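Laundry Folding Data Drive: Frequently Asked Questions

Last updated January 23, 2025

Thanks for your interest in the Prulholm folding project! Most of these questions came in through the sign-up form, and a few came from people on their first shift. If yours isn't covered, write to Girish Solanki at the Lamow front desk and he'll get you an answer.

What are you collecting?

Examples of two robot arms handling clothes, from basket to folded pile. Each example is one complete try at one garment, driven by a person. We save the camera video and the joint positions of both arms, all on the same clock. The model learns by looking at many of these and working out which movement goes with which view.

How many do you have so far?

1,407 recorded, and 1,157 of those have passed review. We're aiming for 3,000 accepted examples before the next big training run. Watching that number climb is more fun than it has any right to be.

Do I need to know anything about robots?

No. If you can fold a T-shirt you already have the hard part. The first session is practice only and nothing you do in it goes into the set. Most people feel clumsy for the first half hour and then something clicks - it's a great moment!

Why so many T-shirts?

They're cheap, they're soft, and there are a surprising number of ways for one to end up on a table. Sleeves get tucked under, collars roll, hems fold back on themselves. We want the model to meet all of that. Towels and shorts started in November and have their own task sheets.

What does the station look like?

Every station has the same basic layout: basket at the back left, folded pile at the back right, and the middle of the table left open for the garment being worked on. Please keep to it, even if you'd find it easier the other way around.

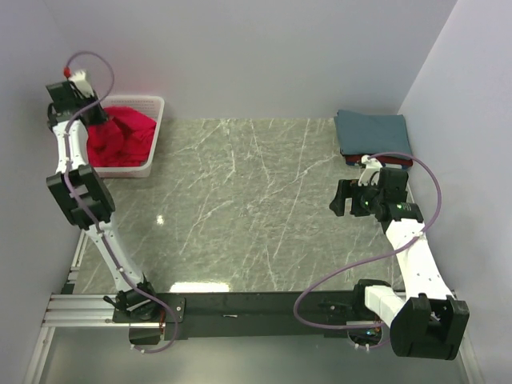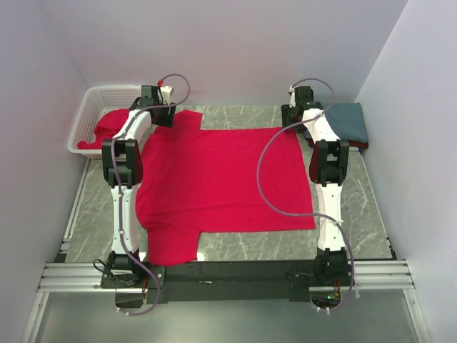

The T-shirt station: left gripper at the basket (first picture), and a red shirt spread out between the arms (second picture).

Does the shirt have to be perfectly flat before I fold it?

Flat enough that you'd be happy folding it by hand. Faint wrinkles are fine. If a sleeve is trapped underneath, pull it out with the grippers, and take your time. Don't reach in.

What if I make a mistake halfway through?

Keep going! A dropped sleeve followed by a good recovery is one of the most useful things you can give us. The early models froze up whenever a fold went wrong, and recoveries are how we're fixing that. Stop and mark the example as failed only if the garment leaves the table or the arms touch each other.

Should I always fold the same way?

Use the fold on the task sheet, yes. Where you grab, how fast you go and which way the shirt is facing when you start can all vary, and we'd love it if they did.

Who checks the examples?

Two reviewers at Laing watch each one at double speed. They look for missing video, bumps against the walls, and piles that slide over at the end. You'll get their notes by your next shift.

How long is a shift?

Two hours, with a break in the middle. We cap it at 6 shifts a month per person so that the set doesn't end up full of one person's habits.

Can I see the model run?

Please do. Test runs are open to anyone who has finished a practice session, and the dates are posted on the Zidwood board next to the lockers.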